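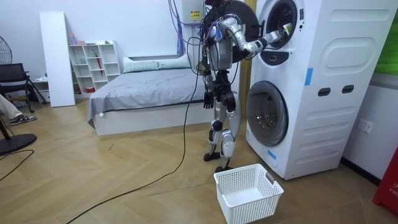 Reaching into the upper drum of the stacked laundry tower, apartment room.

About Urkora

By Yae Tsuji and Jarosław Urbańczyk
Updated November
Shares 71 | Comments 2

Urkora tests whether general-purpose machines can do ordinary chores. We do not build robots for sale, and we do not sell software. We are paid to run a fixed set of household and light shop-floor tasks on machines supplied by other people, to record what happens, and to report it in a form that an engineer or a buyer can use.

The question we are asked most often is whether a machine can do the housework yet. Our answer is that some machines can do some parts of some chores, in rooms they have been set up for, at a speed that most households would not accept. The rest of this page sets out how we arrive at statements of that kind and who we are.

What we test

The current task list has 313 entries. Each entry is a single piece of work with a defined start and a defined finish. "Do the laundry" is not an entry. "Open the door of a front-loading drum", "remove one bath towel from a drum and place it in a basket" and "close the door until it latches" are three separate entries, and a machine may pass one and fail the next. In practice this happens all the time.

The list is divided into household and shop-floor sections. The household section covers laundry, kitchen clearing, bed making, floor tidying, bins, and putting things back on shelves. The shop-floor section covers tote unpacking, shelf facing, carton flattening, trolley loading and sweeping. There is some overlap. Picking a soft item out of a deep container is much the same problem in a stockroom as it is at a washing machine, and results in one have been a fair guide to results in the other.

Entries are added when a client or a member of staff can show that a chore contains a step we have missed. They are removed when two entries have produced the same result on every machine tested. Numbering is never reused, so gaps in the reference numbers are normal.

Laundry

Laundry takes up more of our time than any other group. It is also where we find the widest gap between what is shown to the public and what can be repeated.

A stacked washer-dryer is a demanding fixture for a two-legged machine. The upper door sits high enough that the arm has to work close to full stretch, and the drum has a rim that catches wrists, cuffs and cables. The machine must hold its balance with one arm extended and a load at the end of it. Wet cotton is heavier than the dry cotton used in most development work, and a towel that has wrapped around a sheet during the spin does not come out as one item.

We score the following for every drum entry:

Contact with the rim. Light contact is allowed. Contact that moves the appliance or stops the arm is a fault.

Items left behind. The drum is checked by hand after each run. A sock against the back wall counts as an item.

Items dropped. An item that lands outside the basket is a drop, even if the machine then picks it up. Recovery is recorded separately.

Time. Measured from the first movement to the moment the machine reports that it has finished. If it reports that it has finished and has not, the time is struck out and the run is marked as a false completion.

False completion is the figure we would ask any buyer to look at first. A slow machine is a nuisance. A machine that closes the door on half a load and reports success creates work that a person has to find before they can do it.

Folding is tested on its own and is not combined with unloading unless a client asks for it. Towels, pillowcases and plain T-shirts are now handled to a fair standard by several types of machine. Fitted sheets are not. We have no passing result on record for a fitted sheet of any size.

The test rooms

We keep two kinds of space. The apartment rooms are fitted with full-size domestic appliances and ordinary furniture. The shop bay has racking, a counter, a goods-in area and a loading door. The appliances are connected and working. Doors have their original springs and seals, and we replace worn seals with the same part.

Furniture is not fixed to the floor and is not moved to suit the machine under test. If a bed narrows the route to an appliance, the machine has to deal with the narrower route. Clients may inspect the rooms beforehand and may take measurements. They may not mark or alter the items to be handled.

We allow external power and data cables during early runs, and we record that they were used. A tethered result is a real result about the hand and the arm. It says very little about whether the machine could be left in a flat, and our reports keep the two apart.

How a test is run

Each entry is attempted in blocks. Between attempts the starting condition is reset from a written sheet, so that the same quantity of washing goes into the drum and the basket is put back on its mark. The items themselves are dropped in loosely by hand. We tried for a time to reproduce the exact position of each garment and gave it up, as it took longer than the runs and told us little about a household.

A run is classed as one of three types. In an autonomous run, the machine is given the instruction and no further help. In an assisted run, a person may correct it through an interface. In an operated run, a person controls it directly throughout. All three are useful. Operated runs in particular show whether the body is capable of the chore at all, and if a skilled operator cannot get a duvet cover out of a drum with a given hand, better software is unlikely to help. The class is printed beside every figure we publish. We decline work where the client wishes to leave it out.

Records are kept in Datex, our own logging system. Since the list was adopted we have logged 1,966 scored runs. Faults are entered by the technician in the room at the time, in plain words, and are not edited afterwards. Clients may attach a comment but may not change the entry.

Where things stand

The short position, as of this update:

Opening and closing appliance doors is close to solved for machines that have seen the type of handle before. Performance falls off with unfamiliar latches, and more so with doors that need a push before a pull.

Moving rigid items from one known place to another is good enough for some shop-floor use, at a slower pace than staff.

Removing soft items from a drum or deep tote works most of the time for the first few items. The last items are the difficulty.

Bed making is poor. Tidying a floor is fair if the items are on the list of things the machine knows, and otherwise poor.

Deciding what needs doing, without being told, is outside our scope. We are often asked to include it. We have not found a way to score it that two technicians would agree on.

History

The company was started by Yae Tsuji and Jarosław Urbańczyk. Tsuji had worked on endurance testing for domestic appliances, chiefly hinges and door seals. Urbańczyk came from warehouse handling equipment. The first task list was written for Brandison, a linen hire firm that wanted an independent view before spending money on automated sorting. The view was that it should wait, and it did. Several of the Brandison entries are still in use with their original numbers.

The shop bay was added for the Cisternas project, which compared stockroom work done by wheeled and two-legged machines over a single winter. The wheeled machines did better on nearly everything at floor level. The two-legged machines did better at steps and at awkward reaches over a fixed obstacle. The task sheets from that project are available on request.

People

Yae Tsuji is responsible for the household section, the test rooms and the reset procedures.

Jarosław Urbańczyk is responsible for the shop-floor section, Datex and the published reports.

The technicians who run the tests also write the fault entries. Applicants for technician posts are asked to watch a recorded run and describe what went wrong in it. No robotics background is needed, though some patience with laundry is.

Working with us

Manufacturers, research teams and prospective buyers may all book test time. Please say which entries you are interested in, whether the machine needs a tether, and its standing height and reach. Bookings for the upper-drum entries need the longest notice. Reports are issued to the client first and are published afterwards unless the booking was made as private, in which case the results may not be quoted in advertising.

Corrections to this page should be sent to either of the authors.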